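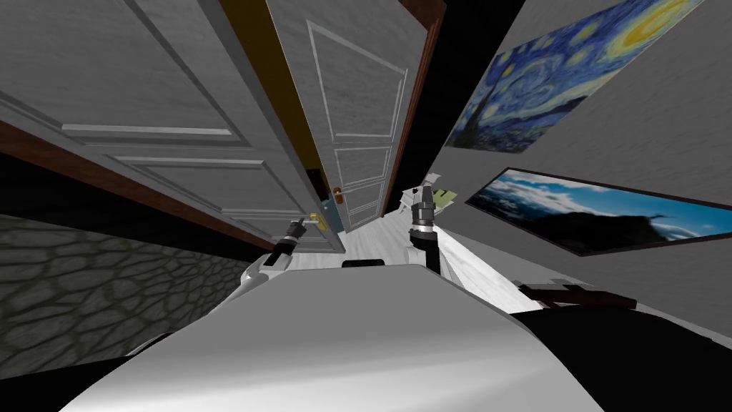

Fig. 4.1 Left gripper at the door handle, right arm raised towards the corridor.

Section 4. Doors, handles and good manners

Read Section 3 (Stopping the robot) before you start this one. If you skipped it, go back. We can wait.

These rules apply to every door task run on the Brimano two-arm base, in simulation and on the floor. The Vistovdale house rules were written for simulation first, and the practice runs are meant to be done to the same standard as the real ones. A simulated door costs nothing to break. Operators who learn on doors that cost nothing to break are expensive later.

4.1 Before the approach

1. Check that the door is on the task sheet. A robot that opens the wrong door very gently has still opened the wrong door.
2. Write down the handle type: knob, lever, bar or plate. Do not write "normal".
3. Set the approach speed to Slow. There is a setting called Brisk. It is for empty floors.
4. Note the position of both arms, including the one you are not using. Most knocks logged at Vistovdale came from the idle arm, which had been given no job and found one.
5. Look at anything hanging on the walls or standing further down the corridor. If it lies within the reach of either arm, enter it as a keep-clear item.
6. Say "approaching" on the voice channel and wait for an answer. Your own echo does not count.

Note: Corridors in the practice house hold more than one door, and a door left open can hang very near its neighbour. Select the target by its door number on the plan. "The white one" was accepted as a target until June and is accepted no longer.

4.2 Taking hold of the handle

1. Bring the gripper level with the handle and stop short of it.
2. Hold still for a count of 12. This feels silly. It gives the arm time to settle and gives you time to notice that you have the wrong arm selected.
3. Open the fingers fully before moving in. Do not open them on the way.
4. Close on the handle at the lowest force setting. Raise the force one step at a time if the grip slips.
5. Turn or pull through a small movement first. If the door does not give, let go and read 4.4.

CAUTION: Never pull against a latch you have not released. The robot is stronger than the latch, the screws and, in one case we are asked about at every training day, the frame.

4.3 Cabinet and cupboard doors

Cabinet doors follow the same rules, with a few additions for low work.
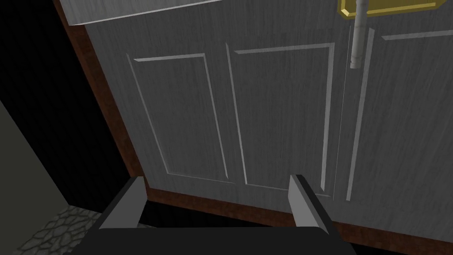
Gunnel Fagerlund

1. Keep the fingers wide apart until you are sure which leaf you mean to open. Where two leaves seem to meet, find the seam in the camera view and mark it.
2. Find the handle and keep it in view. If it is close to the top of the picture, tilt the camera up before you move the arm. Working from memory is not a viewing mode.
3. Check for an overhang. A worktop or shelf above the door limits how high the wrist can go, and the planner only knows about it if it has been entered on the map.
4. Approach from the handle side. Do not push on the panels to "see if it's a push one".
5. Leave room for the door to swing. The base counts as an obstacle, even though it is yours.

Note: Raised mouldings can fool the edge finder into reporting a handle. If the reported handle is as long as the door, it is a moulding.

4.4 If the door will not open

1. Release the grip and back off in a straight line.
2. Log fault code 378 (door refused) with the handle type from step 2 of 4.1.
3. Try once more from the beginning. The whole beginning.
4. After a second refusal, stop and call the shift lead. Do not try the other arm out of spite.

Code 877 means that the handle has come away in the gripper. Keep the fingers closed, halt both arms and follow Form 17. In simulation, fill in Form 17 anyway. Yung-ching Yip reads them all and can tell when one has been copied from the last.

4.5 Leaving the door

1. Return the door to the state shown on the task sheet.
2. Withdraw the gripper before turning the base.
3. Park both arms and say "clear" on the voice channel.
4. Save the log under the door number.

For sliding doors, see Section 5. For cat flaps, there is no section, and requests for one should stop.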